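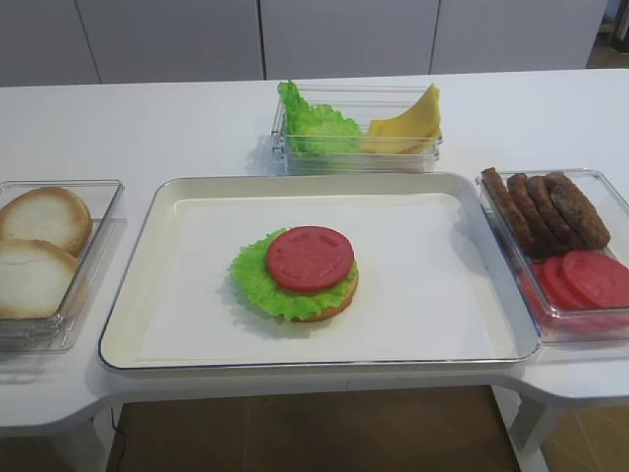
Sandwich assembly, and what happened when we stopped giving it a fixed order

Fri 23 February

I said in January that I would write up the stacking work once we had enough runs to say something. We now have 300 of them on the new version, so this is the write-up, or the blog-sized part of it. The longer report goes to the people at Bisgaard, who pay for my half of the project, and it will have the tables in it.

The task is to build a burger in a tray from ingredients kept in open containers. The arm has to take one item at a time and put it on the stack, and finish with the top of the bun. It sounds easy and most of the steps are. What makes it useful for research is that the order matters, the pieces are all a bit different, and anything you put down badly at the start is still there causing trouble at the end.

Our old method, which I'll call the Flaststead version after the office where most of it was written, learned the whole job in one go. It was trained on 2000 demonstrations, all of them with the same recipe in the same order. It did well as long as everything went to plan. If you stopped it halfway and started it again, it often had no idea where it was. A favourite mistake was going back for a second slice of tomato when there was already one on top.

Culelura is the name for the new version. It splits the job into two parts. One part looks at the tray and decides what should go on next. The other part is told "patty" or "cheese" and gets on with picking and placing it. The first part has no memory of earlier steps. It only gets the current view, so it has to work out the state of the stack from what it can see.

That was the bit I doubted. A stack hides its own history. Once the lettuce is on, most of the bottom bun is covered and you are left with a strip of crust to go by. With tomato on top of that you can still see plenty of leaf, but a patty in the wrong place could cover the lot. I expected the chooser to be fine on the first layers and then get steadily worse.

It did get worse, though later than I had guessed. To test it we began each run from a half-built sandwich, set up by hand, and asked for the next item. With bun, lettuce and tomato down it nearly always picked correctly. The errors bunched up at the cheese. A slice of cheese that has slid off to one side looks a lot like a slice of cheese sitting where it should be, with something under it, and the chooser mixed these up in both directions.

The placing part has its own problems. Lettuce is the worst. A frilly leaf never sits square on the bun, and if it sticks out a long way on one side the arm treats the middle of the leaf as the middle of the stack. The next item then goes down off centre too. We tried 3 ways of fixing this. Cropping the view tighter made no difference. Training on extra runs with badly placed leaves helped a little. What helped most was asking the model to guess the outline of the bun, even when the bun was mostly covered, and aim for the centre of that.

Grasping the thin things is still poor. Cheese slices stick together and tomato slices lie over each other, and the arm brought up 2 at once often enough that I now record it as a separate kind of failure - before that it was counted as a success if the stack ended up the right shape, which flattered us.

A caution about all of this. The runs were done on one table, with the same style of containers in much the same positions. The group at Postholm have offered to repeat the half-built tests on their own set-up with their own lighting, and I would wait for that before believing the chooser works in general. I have a suspicion it leans on how full the containers are, as well as on the stack. We can check that by refilling them between steps, and that is the next batch of runs.

After that I want to try changing the recipe. Everything so far has used one order of layers, so the chooser could be getting by on something quite simple. Swapping the lettuce and the patty should show whether it is.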